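Home / Field Operations / Vessel and Station Inspections / Trullcombe Coastal Air Station

Trullcombe Coastal Air Station - Pre-Season Safety Inspection

Checklist with inspector's comments

Station: Trullcombe (shore laboratory, mast, jetty and workboat Budeck)
Inspection period: January
Inspector: Mhairi MacRitchie
Station lead: Belmiro Ramalho
Boat operator: Eamon Tully
Ratings used: S = satisfactory; A = action required before sampling begins; N = noted, no action required at present

Scope

The inspection covers the equipment and spaces used for the marine aerosol and sea-surface sampling program. It does not cover the visitor path or the residential building at Stomow, which are inspected separately by the estates office. Items carried over from the previous inspection are marked with the word "repeat."

Section 1. Sampling mast and platform

1.1 Guy wires tensioned and free of broken strands - S
1.2 Anchor bolts free of visible corrosion - A
Comment: The seaward anchor shows surface rust on both nuts. Replace with marine-grade fittings and record the torque in the station log. Mr. Ramalho has the parts on order.
1.3 Ladder rungs and fall-arrest rail - S
1.4 Fall-arrest harnesses within service date - A (repeat)
Comment: One of the two harnesses has no legible service tag. It was removed from the hook and placed in the quarantine locker during the inspection. Only one person may climb until a replacement is received.
1.5 Lightning conductor continuous to ground - S
1.6 Inlet lines secured and labeled at both ends - N
Comment: Labels at the lower end are handwritten and beginning to fade.

Section 2. Workboat Budeck

2.1 Hull, transom and drain plugs - S
2.2 Bilge pump, automatic and manual - S
Comment: Both were run in the inspector's presence. The manual pump handle should be kept in its bracket and not in the forward locker.
2.3 Life jackets, one per person plus one spare - S
2.4 Life jacket gas cylinders tight and undamaged - A
Comment: One cylinder was found loose by a half turn. Mr. Tully tightened it at once. A cylinder check is to be added to the departure card.
2.5 Flares in date and stored dry - S
2.6 VHF radio check with harbor office - S
2.7 Maximum load plate displayed - A
Comment: The plate is present but hidden by the new winch housing. The combined weight of the crew, the surface microlayer sampler and a full set of bottles must be worked out again now that the winch has been fitted.
2.8 Winch guard and emergency stop - S
2.9 Exhaust position relative to air inlets - N
Comment: Raised by the science team. With a following wind, engine exhaust may reach the bow inlet and spoil the particle counts. This is chiefly a data quality matter, but the same wind also carries fumes to the person at the bow. The standing instruction to stop the engine during sampling should be kept.

Ms. MacRitchie was aboard for one short run to the outer buoy and back. The departure card was read aloud by the operator and signed by each person on board. Conditions were calm, and the inspection therefore gives no view on how the sampler is handled in a swell.
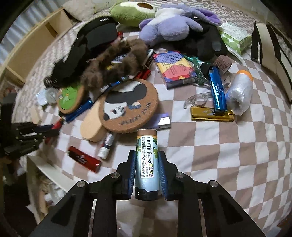 The outer buoy was approached from downwind and the line was secured at the first attempt. The inspector asks that a second boat hook be carried, as the only one aboard is stowed under the sampler frame and cannot be reached quickly once the frame is down.

Section 3. Shore laboratory

3.1 Exits clear and marked - S
3.2 Fire extinguishers charged and accessible - S
3.3 Fume hood airflow test - A
Comment: The face velocity could not be confirmed. The meter supplied by Ogilvie had a flat battery and no spare was held. No solvent work is to be carried out in the hood until the test is complete.
3.4 Chemical inventory matches shelf contents - A (repeat)
Comment: The inventory lists 148 containers. The shelf check was completed for the north wall only, where 74 were found and matched. Greer Gillies will finish the south wall and send a signed copy to this office.
3.5 Acids and solvents stored apart - S
3.6 Eyewash station flushed weekly - N
Comment: The log is complete, although several entries have no initials.
3.7 Compressed gas cylinders chained upright - S
3.8 Butanol for particle counters kept in flammables cabinet - S
3.9 Freezer alarm and contact list - A
Comment: The alarm sounded correctly. The contact list still names a former member of staff as first contact. Rory Geddes should be entered in that position.
3.10 Waste containers labeled and dated - S

Section 4. Working alone and communications

4.1 Sign-out board in use - S
4.2 Call-in procedure for work after 6 p.m. - A
Comment: Staff described two different procedures. The written version calls for a message to the station lead every 35 minutes while a person is on the mast or jetty alone. Some staff believed that a single message on return was enough. The written version stands. It should be posted beside the outer door and covered in the season briefing.
4.3 Mobile signal at the jetty - N
Comment: Signal is weak below the boathouse. Handheld radios should be used there.
4.4 First-aid certificates current - S
4.5 First-aid kit contents - S

Station lead's response

Mr. Ramalho accepts all items. He asks that 2.7 be treated separately from the other boat items so that mast sampling can start on schedule if the boat is delayed. The inspector agrees, provided that 1.2 and 1.4 are closed first. With regard to 3.3, a replacement battery has been requested and the hood has been taped shut with a notice attached.

Mr. Tully notes that the load calculation will need the dry weight of the winch, which does not appear in the handbook. He will write to the supplier.

Closing of actions

Evidence for each item rated A should be sent to the inspections office with the item number in the subject line. Photographs are accepted for 1.2 and 4.2. Items 2.7 and 3.3 require a signed test record. Items marked "repeat" will be checked in person at the next visit.

Inspected by: M. MacRitchie
Received for the station by: B. Ramalho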